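Skiker two-arm laundry kit - three stars, and watch the left wrist
February | by the Skenmont bench desk | 2 min read
14 shares | 3 comments

Had the Skiker sorting kit for 33 runs now. Clothes in, clothes out of a basket, that's the job. Setup fine. Arms fine. The wrist cameras are where it goes wrong.

Run 9, the feed went dark mid-task and the software just kept going. No stop, no warning, green light on the panel. Pulled the log later and got this from the wrist.
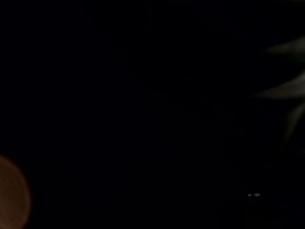 Wrist feed. Mostly black, status still "OK".

Exposure fault or something else, I can't say. Pristelton (they sell it here) sent firmware 505, which helped a bit. Dropouts are rarer. But blur is still bad up close on cloth, and the grip planner trusts whatever it gets. It shoud refuse a picture like the next one. It doesn't.
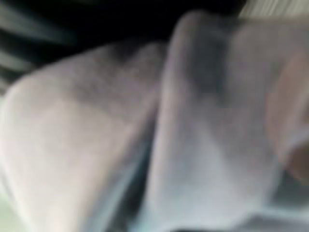 Figueiredo writes that theirs did the same until they set the blur cutoff to 54 by hand, and that the arms now pause a lot but haven't grabbed blind again. Wants to know why that isn't the factory setting.

Fair question. Tried 54 here - slower, calmer, would leave it on.

Head view is much better. Both grippers, both garments, the basket, all easy to make out. So why not stop the arms when the wrist feed drops and the head view is fine? Asked support. Still waiting.

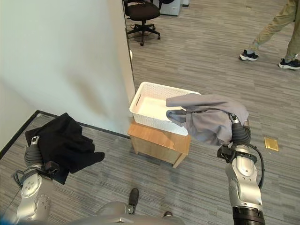

Safety and price

Keep people back while it runs. E-stop works but the button is on the base, wrong place for it. And at 900 a month I expect a camera fault to halt teh machine. Would rent again after a fix, not before.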